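Paid sessions: table tasks with hand-held grippers

Zokholm is looking for people in and near Padilla to record everyday kitchen and table jobs using a pair of hand-held grippers. The recordings are used to teach robot arms the same jobs. You do the task by hand, the grippers log the movement, and we check the recording afterward. Experience with robots is not needed.

What you will do

Each session has two parts. First you practice picking up and setting down small items until your grip is steady. Then you repeat one task from a printed card, starting from a different layout each time. Current cards include folding napkins, stacking bowls and sorting utensils into a holder. Move at an even pace. If you drop something, finish the attempt and mark it on the sheet.

Who can apply

You must be 18 or older, able to stand for an hour at a time, and comfortable using both hands. Left-handed applicants are welcome. Glasses are fine. Please take off rings and bracelets before you start.

Time and pay

Sessions last 2 hours, with a break halfway. Pay is $276 for a block of four sessions, sent after the last one. Parking at the Flallia building is free. Tuesday evening slots start at 6:30.

How to apply

1. Fill in the short form at the Flallia front desk and quote reference 1664.
2. Come in for a 20-minute tryout with the utensil card. Chopsticks and forks go into the holder one at a time.

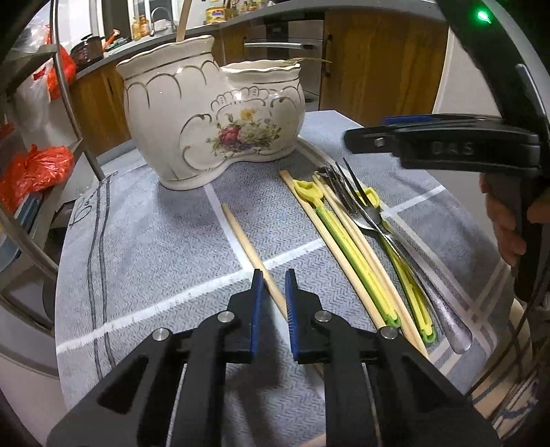

3. Choose your slots. We confirm them by text message within a week.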